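Comunidad de ayuda Ellitz
Buscar en la comunidad Introduzca un término Buscar

Criterios para delimitar y etiquetar episodios en una tarea de lavadora

Imprimir | Enviar por correo electrónico

Publicado por: Laboratorio Rarnholm
2023-12-09

Estimados miembros de la comunidad:

Nuestro laboratorio prepara un conjunto de demostraciones teleoperadas para el entrenamiento de una política de imitación. La tarea consiste en trasladar prendas entre el tambor de una lavadora de carga frontal y un cesto situado en el suelo, delante de la máquina. Se emplean dos brazos, con una cámara en la muñeca y otra en la cabeza. Hasta la fecha disponemos de 216 episodios, registrados a 30 fotogramas por segundo.
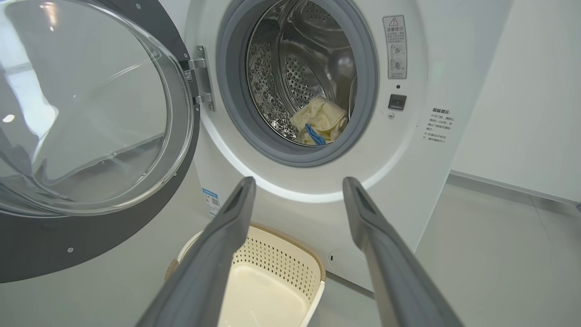
La duda principal se refiere a los límites del episodio. El protocolo inicial establecía que cada registro comenzara con la puerta cerrada y terminara con la puerta cerrada. En la revisión se observó que una parte de los operadores iniciaba la grabación con la puerta ya abierta, de modo que coexisten dos tipos de comienzo bajo la misma instrucción textual. Solicitamos orientación sobre los siguientes puntos:

1. Si procede conservar ambos tipos de comienzo en un único conjunto o si conviene separarlos.

2. Si la manipulación de la puerta debe constituir una subtarea con etiqueta propia, habida cuenta de que el estado de la puerta y el contenido del cesto varían de un registro a otro. 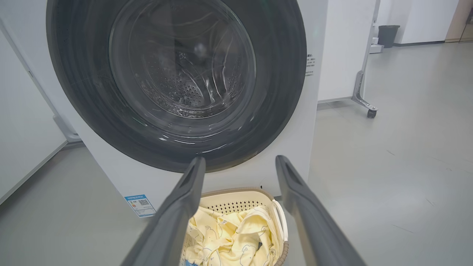
3. Si los intentos fallidos de agarre, seguidos de una corrección del operador, deben recortarse o mantenerse.

Agradeceríamos que las respuestas distinguieran entre lo que se ha comprobado en la práctica y lo que constituye una recomendación general. El laboratorio no tiene previsto modificar la posición de la lavadora hasta que concluya la campaña de diciembre.

Publicado por: Servicio Técnico Van Wyk

En respuesta a la consulta anterior, exponemos el criterio que aplicamos en nuestras propias campañas con electrodomésticos.

Respecto del primer punto, recomendamos conservar todos los registros y separarlos mediante un campo de metadatos que indique el estado inicial de la puerta. La instrucción textual debe reflejar esa diferencia. Una frase como «abrir la puerta y sacar la ropa» no es válida para un episodio en el que la puerta ya estaba abierta al comenzar, y el modelo recibiría una orden que la demostración no cumple.

Respecto del segundo, la puerta debe etiquetarse por separado. El contacto con el aro exterior exige una trayectoria curva y una fuerza sostenida, mientras que la extracción de la prenda requiere introducir la pinza en el tambor sin enganchar la junta de goma. En nuestra experiencia, cuando ambas fases comparten etiqueta, los anotadores sitúan el corte en lugares muy distintos. Proponemos que la fase de apertura termine en el primer fotograma en que la pinza deja de tocar la puerta, y que la fase de traslado comience en el fotograma siguiente.

En cuanto al traslado, conviene definir con el mismo rigor el momento de la entrega. Una tela puede seguir sujeta por los dedos cuando su extremo inferior ya descansa en el cesto, y dos anotadores razonables discreparán sobre si la prenda «está dentro».

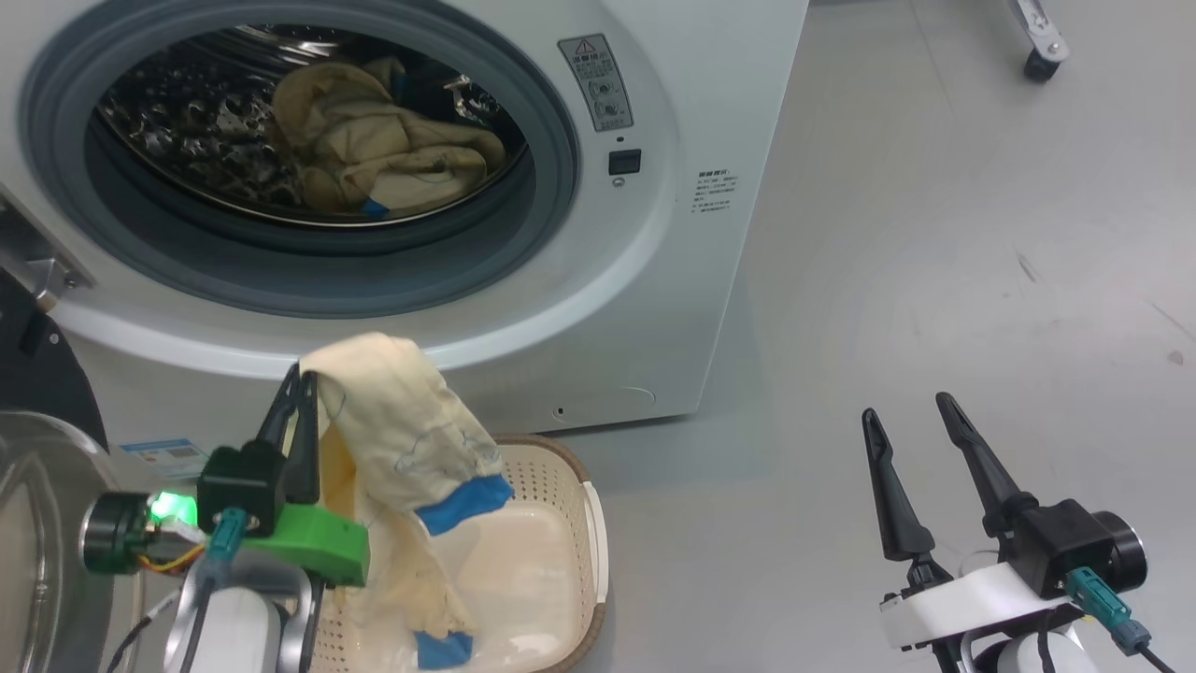 Nuestro manual fija el final de la entrega en la apertura completa de la pinza, con independencia de la cantidad de tela que se encuentre ya en el cesto. La regla es sencilla de verificar a partir de la señal de la propia pinza y puede aplicarse de forma automática. Para la fase inversa, de carga, se utiliza la misma señal y se añade la comprobación visual de que ningún pliegue quede sobre la junta.

También sugerimos que se registre qué brazo ejecuta cada agarre. Si el otro brazo permanece con la pinza abierta, debe constar como inactivo y no como participante. La omisión de este dato nos obligó en una ocasión a revisar de nuevo un lote completo.

Sobre el tercer punto, mantenemos las correcciones siempre que el operador recupere la tarea sin intervención externa. Se eliminan los registros en los que una persona recoloca la prenda con la mano. Un máximo de 3 intentos por agarre nos parece aceptable; superado ese límite, el episodio se archiva aparte.

Publicado por: Firalside

Coincidimos en lo esencial con lo anterior. Únicamente deseamos señalar que 30 fotogramas por segundo son suficientes para esta tarea y que no es necesario aumentar la frecuencia. Compruébese, no obstante, la sincronización entre la cámara de la cabeza y las de muñeca antes de etiquetar.

Publicado por: Equipo Rarnholm, anotación

Se agradecen las respuestas. Adoptaremos el campo de estado inicial y la regla de apertura completa de la pinza. Queda pendiente decidir si los episodios ya etiquetados se corrigen manualmente o mediante un proceso automático.

Contacto | © Comunidad de ayuda Ellitz | Volver arriba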